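The Long Sorting: Chopsticks and the Case for an Orderly Table

By Alcides Figueiredo

Of all the objects that pass through a household kitchen, few are handled as often, or thought about as little, as the chopstick. It is washed after most meals, dropped into whatever holder stands nearest the sink, and pulled out again a few hours later by someone in a hurry. The holder fills. Pairs bought together drift apart. New sets arrive before the old ones are used up, and the two are mixed in the same container from the first evening.

The Fellville Home Economics Society took up the subject in June as part of its yearly program on everyday tableware. Earlier programs had dealt with kitchen linens and with the storage of glass jars, and both drew steady attendance. The session on chopsticks filled the society's meeting room, and 15 members asked for the printed notes afterward. Many had brought their own sets from home, some tied with string and some loose in a bag.

The discussion began with a practical question. How many chopsticks does a household need? The society's recommendation, which has since been adopted in its handbook, is 16 sticks in daily use for a family of four. That number gives each person a pair at the table and a second pair while the first is being washed. Anything beyond it belongs in a drawer or a box, to be brought out for guests. Members were quick to point out that long cooking chopsticks are a separate matter and should be stored with the spatulas and ladles.

Emptying the holder

The handbook advises that sorting be done at the dining table and not at the sink. The counter beside a sink is usually narrow, and clean sticks laid there are easily splashed or rolled into the basin. A table offers room to spread everything out, and a cloth keeps the sticks from rolling. A printed cloth serves as well as a plain one, although thin dark sticks are easier to find on a pale ground.

The entire holder should be emptied before any pairing begins. It is tempting to draw out two sticks, judge them a match and put them back, but a household that works this way will compare the same few sticks again and again while the rest stay at the bottom. Once all of them lie on the cloth, differences that pass unnoticed in the holder become plain. Length is the first of these. Shade is the second, and it is less reliable, as two sticks from one set may darken at different rates if one has seen more use.

The shape of the upper end is a better guide. Many wooden chopsticks are cut square where the hand holds them and taper toward the eating end. Seen upright, a square stick shows its flat top clearly, and the wood there is often paler than the sides. Two sticks held together with their tops level can be compared in a moment for width, for color and for the sharpness of the corners.
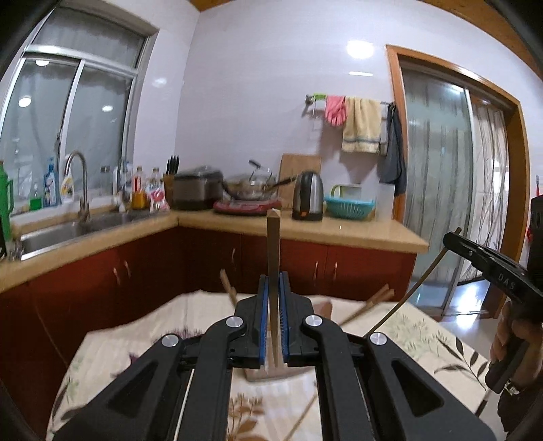

What to keep and what to retire

Every sorting produces a small group of sticks that should not go back into use. The handbook lists the signs. A stick with a split along the grain can hold food and water and is difficult to clean. One that has gone fuzzy at the tip has lost its finish. A stick that rocks when laid flat has warped, and will not meet its partner properly at the table. Dark spots near the narrow end call for particular care, and a stick that keeps a sour smell after washing and a full day of drying should be thrown away.

Sound sticks without partners raise a more delicate question. The society's older members tend to keep them, reasoning that another odd stick of the same pattern may turn up behind a drawer. Younger members tend to discard them. The handbook takes a middle position: odd sticks may be kept for one season in an envelope marked with the month, and released after that. Several gardeners in the audience observed that a retired chopstick makes a good support for a seedling, and also a serviceable tool for making planting holes in a tray of soil.

Mixed pairs are acceptable for family meals, provided the two sticks agree in length. A difference in color troubles very few diners. A difference in length troubles nearly everyone, as the tips will not close evenly on a slippery noodle or a small piece of fish.

Washing and drying

The care of wooden chopsticks is simple and is often done badly. They should not be left to soak. Warm water, a little soap and a soft cloth drawn from the square end to the tip will remove most residue, and a soft brush will deal with what remains in any carved grooves. The common practice of rolling a whole handful between the palms under running water is quick, but it rubs the sticks against one another and wears away the finish that protects the wood.

Drying deserves more time than washing. Sticks should be spread on a towel until no moisture can be felt at either end. Households in humid districts, Trivside among them, may need to leave them overnight. A stick put away damp will dampen its neighbors, and the base of the holder with them.

The choice of holder

Here the society's members held firm opinions. Ceramic jars are heavy and stable and look handsome on a counter, but they seldom drain well. Metal cylinders are easy to clean, though they ring loudly whenever something is dropped in. The plastic utensil basket with slotted walls remains the most common choice, and the handbook finds much in its favor. It weighs little and lets air pass through the sides.

A basket of this kind should be washed as regularly as the things it holds. Slots collect lint and starch, and a solid band at the base can conceal residue from view. A narrow bottle brush reaches most of it. The basket should then be dried upside down before anything is returned to it.

When filling the basket, the family's matched pairs go in first, all facing the same way. Opinion was divided on which way that should be. Storing sticks with the tips up keeps the eating ends clear of the base and speeds drying. Storing them with the tips down keeps those ends away from fingers reaching in. The handbook permits either method and asks only that a household choose one and hold to it – a stick that is always placed the same way is always picked up the same way.

Overfilling is the most frequent fault. A crowded basket leans its contents outward at the corners, and a single pull brings up three or four sticks where two were wanted. Sticks should stand with enough space between them to be drawn out singly.

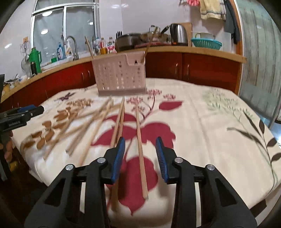 A habit for the household

The society suggests that the full sorting be carried out 2 times a year, on whatever occasion the family finds convenient. Children can be given a real share in the work. Matching pairs on a tablecloth is well within the abilities of a child of school age, and those who have sorted the chopsticks are noticeably more inclined to put them away properly.

Members of the reading circle in Qudah, who received the handbook in draft, reported one further benefit. Several had found that they owned far more chopsticks than they supposed, among them wedding gifts and travel souvenirs still in their paper sleeves. One member had been buying replacements each winter while an unopened set lay in the sideboard. She has since put it into daily use, and the old sticks have gone to the garden.

The revised handbook, titled Zititz after the street on which the society first met, has been printed in an edition of 1,000 copies. It is available at the society's front desk in Fellville during regular hours, and members may request a second copy for a relative or neighbor. The next program will take up the care of wooden spoons and cutting boards, and those attending are asked to bring one well-used piece from their own kitchens.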